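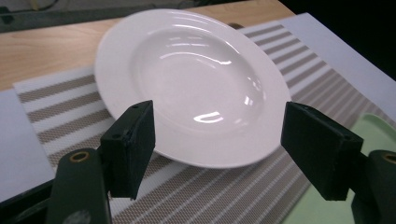

July, gripper budget, take three

Ruth wants one page from me before the planning meeting and I have four, so I'm dumping the thinking in here and she can get the short version later.

Where we stand: the table-setting work runs on hand-held grippers, and we keep running short of them. Every time Selim has a pair out for a bushing swap, Candela's sessions stop. So the first line on the list is two more complete units, with a full set of wear parts for each. I'd like to buy the units from Vikell again, mostly so the spares stay interchangeable (we have a drawer full of their screws already and I don't want a second drawer).

Fingertip pads. Defne asked why we don't just order 50 and stop talking about it. Fair! The quote from Kushnir is 664 for a batch of 50, shipping included, and the smaller batches are poor value. I checked the shelf life with them and they said dry storage is fine, no date on the bag. Putting it down as a yes.

Pads matter more than I gave them credit for last year. Plates are forgiving, you come at the rim and there's plenty of it. Cutlery is where a worn pad bothers me, and knives most of all, with a narrow handle and flat sides and the whole hold depending on two small faces meeting it square.

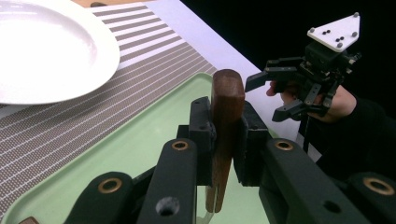
Knife handle upright between the pads, green tray underneath, second gripper open at right.

Tamara's question was whether we should be pricing an actual arm this year. I went back and forth on it. Pledent will lease one, but then we need a stand, a guard, somewhere to put the guard, and a week of somebody's time I can't point to. My vote is to hold the arm until the next round and spend on the hand-held side, where I know what we'll use. Tamara doesn't agree – she thinks the lease price goes up after summer – so I've told her to write her half and I'll staple it to mine.

Tableware: it has its own line now, finally. More plates in different rim widths, another tray, knives with handles that aren't all the same shape. Candela would like placemats with a plainer weave as well as the striped ones. Cheap stuff, but it was coming out of petty cash and Ruth has noticed.

Contingency: I put 20 percent. Ruth will cut it. Leaving it in anyway.

Still to do
Ask Humside if their bushings fit our link arms, and get a sample before we order
Selim to list what's really in the spares drawer
Defne to check marker plates, do we print our own or buy
Tamara's arm page, to me by 4 pm tomorrow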